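Ticket: Tip transfer cell, left box lid and rack refills
Site: Geronton, prep room
Opened by: Érica Cordeiro
Status: Open, waiting on Kubiak for one item
Priority: Normal

Entry 1, Érica Cordeiro
Hello everyone, and thank you for being so patient with me, I know I write long tickets! Since April the Duvo cell has been doing the rack-to-rack transfers that we used to do by hand, and on the whole the bench team is glad of it. My thumbs certainly are. We used to move nearly 700 pieces on a busy day and I can't say I miss it.

My trouble is with the lids. With both boxes set out on the wood board and their lids folded open, the fingers come down very low over the left lid on some approaches, and I worry about the hinge. The hinges are just small plastic tabs, and I have already gone through the spare box once this summer. I paused the job, moved the left box a little further from the arm and started it again, and I would like to know whether that was the right thing to do.
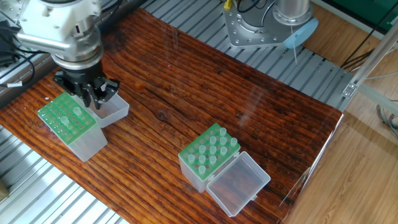
Does someone have to stand by the cell the whole time it is running?
One trained person has to stay within reach of the stop button during a transfer, but she can do her paperwork or labeling there, and she can hand over to another trained person whenever she needs a break.

Entry 2, Nuria support desk
Good morning Érica, and please don't apologize, the detail helps. Moving the box by hand is fine as long as the job is paused, but the cell doesn't know you moved it, so the positions have to be taught again afterward. Could you run the teach routine for both boxes and then try a short job at slow speed? Error 89 in the log only means the job was paused from the panel.

Entry 3, Érica Cordeiro, Aug 3, 2018
I ran the teach routine this morning, first the left box and then the right, and followed it with a short job at slow speed. I also turned the left box so its lid opens out to the left, away from the other rack, and I like it much better that way. If that could go into the setup card I'd be grateful, as the evening people set up from the card and not from my memory.

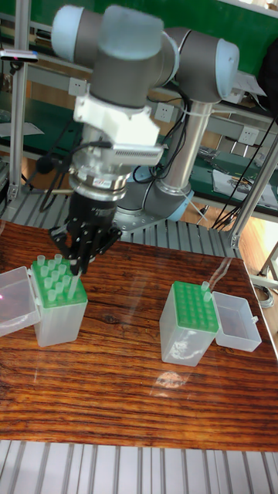

Slow-speed job, left lid opening outward, one tip in the gripper.

One more thing while I have you. The shift sheet still has a line for "manual transfer, 11 racks," and the newer staff keep asking whether they are supposed to do it on top of minding the cell. They aren't, but it's printed there, and I can't blame them for asking. I'd also like two of them to learn the teach routine so it isn't always me being called back from lunch.

Entry 4, Nuria support desk
Setup card change accepted, new card to follow by email. We've booked teach training for your two colleagues. The shift sheet belongs to Kubiak, so I have passed your note to them and will keep this ticket open until they reply. Please send the full-speed log when you have it.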